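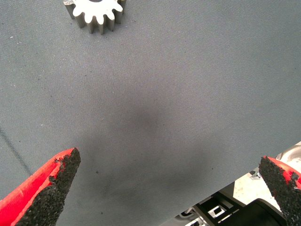 Engrenagem metálica de dentes retos sobre tecido cinzento

Painel expositivo Skernska
Para galerias, inaugurações e noites de museu

Quem já montou uma exposição de um dia para o outro conhece bem o problema: a sala está reservada, as obras chegaram, os convites seguiram e falta parede. Foi a pensar nessas salas (as nossas primeiras foram salões paroquiais e antigas lojas, com janelas onde dava mais jeito haver reboco) que a Pandelham desenhou o Skernska, um painel autoportante que se monta a dois, se encosta a outro igual e aguenta a noite inteira com gente a passar de copo na mão.

Cada painel tem 235 cm de altura e 70 cm de largura. Escolhemos esta largura depois de muita conversa com quem transporta os painéis, pois passa por uma porta de interior normal e cabe deitado numa carrinha pequena. A estrutura é de alumínio e o revestimento é de contraplacado de choupo, aparafusado pelas costas, de modo que a face virada ao público fica lisa. Pode pregar, agrafar, pintar e voltar a pintar! Quando a superfície estiver cansada, vendemos a placa em separado e troca-se com uma chave de fendas.

Os painéis unem-se em linha, em ângulo reto ou em ziguezague, com os fechos laterais que vêm incluídos. Em linha reta pedimos sempre uma base larga em cada extremidade; em ângulo, as bases normais chegam. As instruções trazem desenhos para as combinações mais comuns, e se tiver uma planta da sala, mesmo rabiscada num guardanapo, mande-nos e devolvemos uma sugestão de percurso sem qualquer custo.

Acabamentos

O painel sai de fábrica com primário branco, pronto a levar a tinta que quiser. Em alternativa há o acabamento Eynon, um tecido acústico esticado sobre feltro, que recomendamos com gosto para noites com música ao vivo ou DJ, porque amacia bastante o eco das salas grandes. O Eynon existe em cru, carvão e verde-musgo. Aceita alfinetes e velcro, mas não foi feito para parafusos, por isso as peças mais pesadas devem ir para os painéis pintados ou ficar suspensas da calha superior. 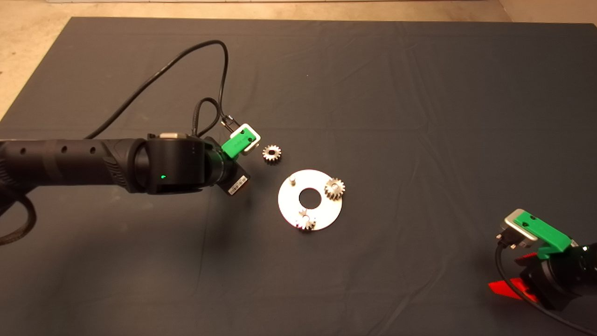 A calha, já agora, vem montada em todos os Skernska e recebe os ganchos e cabos de suspensão mais usados nas galerias. Também serve para prender projetores de luz de pinça, desde que sejam de LED e que o cabo desça pelas costas, onde há uma ranhura própria. Para videoprojeção, o primário branco porta-se muito bem em salas escurecidas; se a sala tiver luz ambiente, fale connosco antes de encomendar.

Transporte e arrumação

O carro Zelside leva os painéis na vertical, separados por réguas de feltro, e tem rodas com travão. É um acessório à parte e há quem o ache caro até à primeira desmontagem à meia-noite. Fechado, fica arrumado atrás de uma porta. Se não quiser o carro, enviamos capas individuais com pegas.

O que vem na caixa

Painel Skernska com calha superior
2 bases normais
Fechos laterais para união a outro painel
Chave sextavada
Pés niveladores, já enroscados nas bases
Folheto de montagem em português, espanhol e inglês

Características

Altura: 235 cm
Largura: 70 cm
Estrutura: alumínio anodizado
Face: contraplacado de choupo com primário branco, ou acabamento Eynon
Utilização: apenas no interior

Preço e aluguer

O aluguer custa 138 euros por painel e por fim de semana, com entrega e recolha no concelho incluídas. Fora do concelho fazemos um orçamento conforme a distância. Para compra, o preço depende do acabamento e da quantidade, e as associações culturais, escolas de arte e espaços independentes têm condições próprias, que teremos todo o gosto em explicar. O mês de novembro costuma encher depressa, com tantas mostras e festas de fim de ano, portanto convém reservar com antecedência.

Os painéis de aluguer vão repintados de branco. Se os quiser noutra cor pode pintá-los à vontade com tinta de base aquosa, e nós tratamos do resto quando regressarem ao armazém. Pedimos só que retire pregos e agrafos antes da recolha.

Tabela em vigor desde maio de 2024. Aos valores indicados acresce o IVA.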